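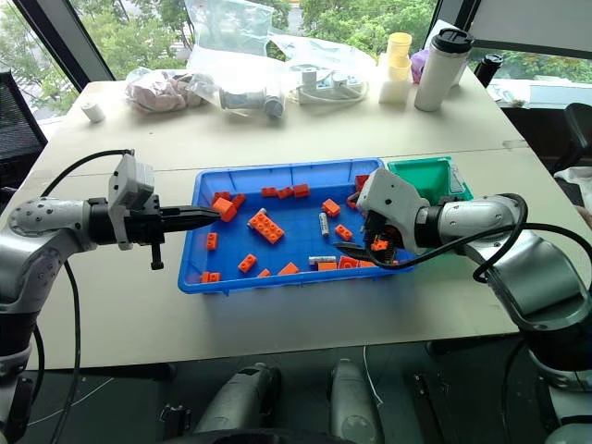 Orange bricks in a blue plastic tray, with a small green bin at one corner.

Washing and Sorting Plastic Toy Bricks

Plastic bricks collect skin oil, food residue and fine dust in the hollow underside. Wiping the outside does little for the part that holds the dirt. The method below covers a batch of up to 6 pounds. Larger collections should be split, as a deep pile does not rinse evenly.

Before washing

Take every assembly apart. Two bricks left joined will trap water between them and can hold it for days. Use a flat plastic separator on stuck plates. A table knife leaves a burr on the edge, and the burr keeps the brick from seating fully afterward.

Set aside the following and clean them by hand with a damp cloth:

Parts with stickers or foil
Battery boxes, motors, lights and anything with a wire
Fabric pieces such as capes and sails
String, rubber bands and tires
Clear windows and canopies, which scratch when tumbled with other parts

Empty the storage container last. Grit settles at the bottom and should go in the trash, not down the sink.

Washing

Fill a basin with lukewarm water. The upper limit is 104 degrees F. Many common bricks are made of ABS, and hotter water can warp thin plates even when the thick parts look unchanged. Boiling water, the oven, the microwave and the hair dryer are all unsuitable.

Add one teaspoon of plain dish soap per gallon. Soap with added lotion leaves a film. Put the bricks in a mesh bag, lower it in, and agitate by hand for 3 minutes. Soak for half an hour, then agitate again. Scrub corners and stud rows with a soft toothbrush if there is visible residue.

For sticky spots left by tape or labels, rub with a little cooking oil, wait a few minutes, and wash again with soap. Do not use acetone or nail polish remover. Either will dissolve the surface of ABS on contact.

Rinse in two changes of clean water. A white haze after drying usually means hard water. One part white vinegar to four parts water, used as a final rinse and followed by plain water, removes most of it.

Drying

Shake the bag over the sink. Spread the bricks one layer deep on a towel, hollow side down, and turn them after a few hours. A fan on the low setting shortens the time. Keep them out of direct sun, which yellows white and light gray parts.

Allow 48 hours before closing them in a lidded box. In a humid August basement, allow longer. To test, tap several bricks hollow side down on a dry paper towel. Any spot on the paper means more time is needed.

Sorting

Sort by shape first and color second. Small parts of one color are hard to tell apart in a pile, while a pile of mixed colors in one shape can be searched quickly. Color sorting makes sense for large basic bricks or for a collection with few part types.

Work from a shallow tray with raised sides. A light-colored tabletop makes strays easier to find. Pour out only enough to cover the tray bottom, sort that, and pour again. A second small container next to the tray is useful for broken parts and for items that belong somewhere else.

Storage

Shallow drawers suit small parts. The Kosora drawer unit has removable dividers and fits a standard bookcase shelf. Zamari stacking boxes are better for bulk brick, but the lid latches are stiff for small hands. Label the front of each drawer, not the lid.

Do not store bricks in an attic or a parked car. Keep small parts away from children under 3.

Repeat the full wash once or twice a year for bricks in regular use. Bricks bought secondhand should be washed before they are mixed with the rest.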